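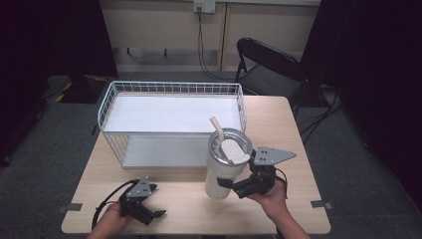
**Re: Moving out, renting a dumpster vs. hauling it myself**

Heloísa Batista says go with the dumpster and don't look back, and I'm with her on that! She had a Sunden one in her driveway all of February and filled it a bit every evening after work.

**trilel_dad:** Gotta disagree. I got quoted $606 for the small one from Sunden, and the Bidgate transfer station charged me $40 a load with my brother-in-law's trailer. Four loads and I was done by lunch. Loved it, best workout I've had in years.

**porchlight31:** Four loads if you own a trailer, sure. Add a rental and gas and your Saturday-morning back pain lol. I used Andrade for the garage and they were GREAT. Two guys, $315, and they swept the floor after. They took the old water heater too, which the dumpster people wouldn't touch. 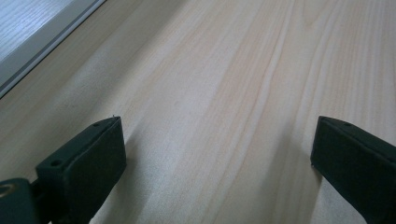
Does Andrade take paint cans? Only if they're dried out. Mine were half full, so I mixed in kitty litter, left the lids off in the garage until it all set hard, and they went on the truck with the rest.

**trilel_dad:** Bidgate has a paint drop-off window, just saying. Closes at 3.

**porchlight31:** Ooh, didn't know that! Still not towing a trailer down that hill though.

**mossy_gutter:** Call before you go, they turned me away with a mattress. And flatten your boxes first, whichever way you do it. I got a whole extra couch in my dumpster that way and I'm still thrilled about it.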